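**Toredeck Community Board › Automation › Household chores: current capability**

**skandville_ops** – 9:14
Members are asked to state their position on whether a machine can presently be trusted with domestic utensils. Our trial at Jorkov logged 835 attempts at cutlery sorting, of which 559 were accepted.
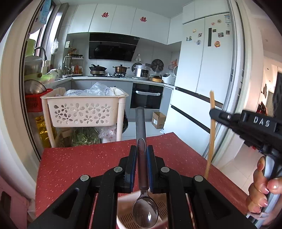
Cutlery remains the hardest category in our records. A slim handle leaves little surface for the pads, and a steel spoon pinched upright between two fingers, as above, may still rotate once its bowl meets an obstacle. I would not describe the problem as solved.

**cabanatuan_line6** – 9:40
I respectfully disagree. Our shop floor has run parts of similar width for 11 months with 6 stoppages. The grip is adequate – the planning is at fault.

**skandville_ops** – 10:02
Shop-floor parts arrive in a fixture. Household items do not.
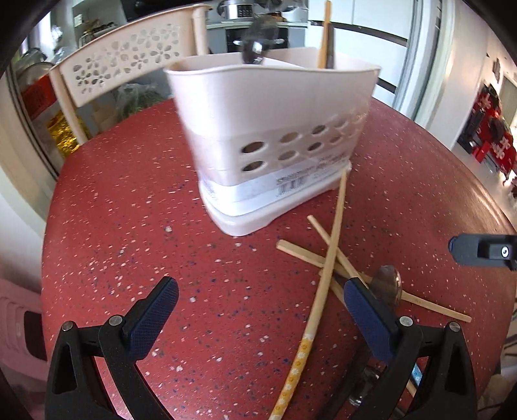 *Chopsticks and a spoon on the table, with the utensil caddy behind them.*

**quietbench** – 10:31
I support the original poster. Crossed chopsticks must be separated before any can be lifted, and a fixture offers no guidance on that.

**cabanatuan_line6** – 10:55
Conceded as to crossed items. I maintain my position on single spoons and will post our settings in the Equipment section.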